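Kandent、ゴルフ中継向け音声伝送サービス「Nuvport」の提供を6月に開始

スポーツ中継の音声制作を手がけるKandentは、ゴルフ競技の実況および解説音声を遠隔地から伝送するサービス「Nuvport」の提供を6月より開始します。対象は、国内で競技中継を行う放送事業者、配信事業者および制作会社です。

■ 背景
ゴルフ中継では複数のホールで同時に競技が進行するため、実況席、ラウンドリポーター、解説者の音声を個別に管理する必要があります。従来は会場に中継車と音声卓を配置し、全回線を現地で集約する構成が一般的でした。この構成では、出演者と音声技術者の移動および宿泊を前提に制作日程を組むことになります。

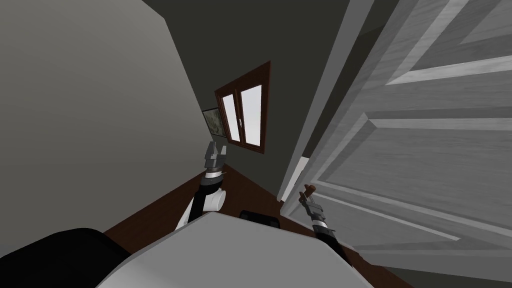 Nuvportでは、会場側の機器を収音と符号化に限定し、ミキシングと送出管理を遠隔側で行います。解説者は専用端末を設置した部屋から参加でき、会場のリポーターとの通話には放送用音声とは別系統の連絡回線を使用します。

■ サービスの概要
・同時伝送チャンネル数:最大42
・会場と遠隔拠点間の音声遅延:70ミリ秒以下(当社指定回線使用時)
・遠隔拠点の同時接続数:最大4
・会場側所要回線:上り100Mbps以上、冗長構成を推奨
・収録:全チャンネルを個別ファイルとして保存

遅延値は符号化および復号処理を含みます。映像との同期は、制作側から供給される基準信号に基づき、送出段で補正します。補正量はチャンネルごとに設定でき、競技中の変更にも対応します。

■ 開発および運用体制
伝送装置の設計はKuusistoが、会場での設置と回線試験はKandentの技術部門が担当します。両社はSoswoodのコースで検証を実施し、林間ホールにおける無線マイクの受信条件、クラブハウス内の機器配置、電源切り替え時の復帰手順を確認しました。検証結果に基づき、受信アンテナの標準設置位置を見直したほか、復帰後のチャンネル割り当てを自動で復元する機能を追加しています。

■ 遠隔拠点の条件
遠隔側の部屋には、有線回線と独立した電源系統が必要です。空調音および外部騒音については、事前に当社が測定を行い、必要に応じてマイクの指向性と設置位置を指定します。専用端末は卓上型で、通話ボタン、音量調整部、ヘッドホン出力を備えます。
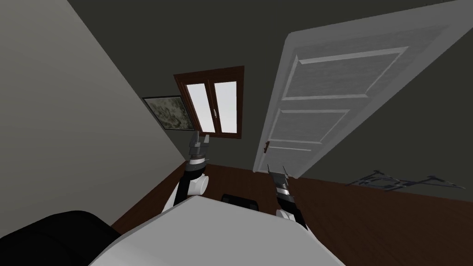 既存の中継車の音声卓と併用することはできますか。
併用できます。会場側装置はデジタル音声の標準的な入出力に対応しており、中継車の音声卓を主系、Nuvportを副系とする構成も選択できます。その場合は、事前の回線試験時に系統図をご提出ください。

■ 提供方法および料金
大会単位の契約と年間契約の2種類を用意します。料金は使用チャンネル数、遠隔拠点数および設置日数に基づき、個別に見積もります。機器の輸送費と会場の回線敷設費は含まれません。

■ お問い合わせ
Kandent 広報担当
導入に関するご相談は、当社ウェブサイトの問い合わせフォームより受け付けます。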